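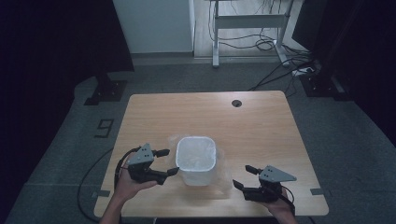

A tub and a thin plastic bag on the table, with a hand-held gripper on each side.

Can machines do the chores yet? Bags, tubs and tables

This gallery goes with the April talk by Neelam Nishad on household and shop-floor work. The question she was given was a simple one: can a machine put things in bags, take them out again, and clear up afterward? Her answer was "sometimes, slowly, and with the right bag."

People who came to the talk asked for the pictures, so they are up now with short notes. Click any of them for the larger version.

Bagging is a good chore to look at. A person at a checkout or a packing bench does it all day and hardly looks down. The hard part for a machine is the plastic. A tub keeps its shape wherever you set it, and a program can be told where the rim is. A thin bag has a new shape every time it is touched, and a clear one is hard for a camera to pick out from the table under it.

Much of the current work starts with people. Someone does the job by hand using the same two-finger grippers a robot would carry, and the recordings are used to teach the machine. It is slow going. For one bagging job, the Edura group collected 1627 recordings and kept 586 of them after checking. Most of the rest were dropped because the bag slid out of view or the fingers closed on nothing.

Two fingers are also fewer than they sound. Try opening a produce bag with a pair of kitchen tongs in each hand – it can be done, but you will want to put them down after a minute. 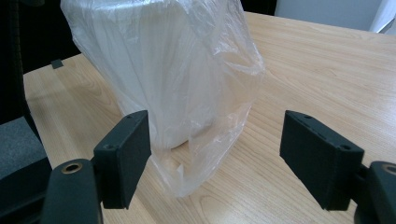 The white, roll-like item stands in its clear bag between the open fingers, not yet gripped. Plastic bunches up at the bottom.

A soft item in a loose bag gives the gripper two things to get wrong. Close on the plastic alone and the item may slide. Squeeze the item and it may dent, which matters if it is going on a store shelf. A person feels the difference right away. Many grippers have no sense of touch at all and go by the camera.

Where things stand, from the talk:

Moving a stiff tub from one spot to another – yes, in most setups.
Opening a thin bag that is lying flat – sometimes. Dubey reported 50 tries with its bench unit and did not give a time for each.
Packing mixed groceries – no, not at a speed a store would pay for.
Folding and putting away the empty bags – no.

Prener and Otden both say they will show a bagging machine next year. Neelam plans to go to both showings and will add 5 more pictures to this page when she has them.

Page last updated 2021-08-01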